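My second week with the training vest

In February I started a security course in Fonley, and since then many of my friends ask me what it is like to wear body armor all day. I promised to write something, so I will try to do it in a good order.

First, I am not a soldier and I was never police. I worked in hotels for a long time, mostly on the night desk. The course is for people who want to do guard work at building entrances and for cash transport. We are 12 in the group, and our instructor is Dineo Lekota. She talks quietly and she repeats everything two times, and for me this is very good, because my English is slow when I am tired.

The vest we train in is a soft vest with pockets for hard plates in the front and in the back. When I put it on the first time I thought it was not so heavy. After one hour I changed my opinion. The weight sits on the shoulders if you close it wrong, and I closed it wrong for three days. The side straps must carry a part of it. Dineo put two fingers under my strap, shook her head and opened everything again. The top of the front plate should be near the notch between the collar bones. Mine was much lower, almost on my stomach, because I wanted to sit comfortably.

Sitting is a problem, I must say. In the car the bottom of the plate pushes on the legs and the top goes up to the chin. A man in my group who drove trucks before told me to move the seat back one step and make it more straight. It helped me.

The other thing is the heat. Even in February, in a cold hall, my shirt was wet by lunch. I bought two thin sport shirts at the Crichton outlet and now I change at noon. Cotton was a bad idea. Also I learned to wash the cover of the vest only after taking out the panels, and to dry the panels flat, never on a hanger. I had mine on a hanger at home, of course. Now it lies on top of the wardrobe.

I also asked the price, since everybody wants to know. A carrier from Trirkmont, without plates, was 268 dollars in the shop near the school. The one from Itano was 187, but the straps felt thin to me and the medium size was finished. I did not buy any of them yet. If I get a job, the company should give me a vest with my size, and Dineo says to ask about this in the interview and also to read the date on the label inside. 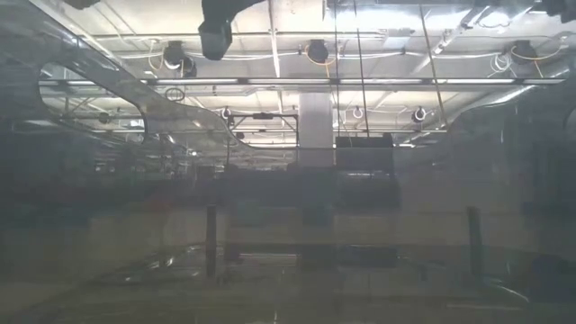
Last Thing I want to write about is looking up, and I mean it as a real exercise. With the vest closed high and the collar on, my neck does not bend back as before, and I noticed I was checking doors and hands but never what was over me. So now I practice it in every big room. I bend a little from the knees, turn the shoulders and follow one line with my eyes, for example a long beam under a white ceiling, and then I go to the pipes and the wiring. It is slow and I feel a bit silly. The first time I did it I lost my balance and stepped on somebody's foot.

Next week we start with the shield, and I heard that the left arm hurts a lot after it. I am left-handed, so I want to ask if I can hold it on the other side. I will write again when I know.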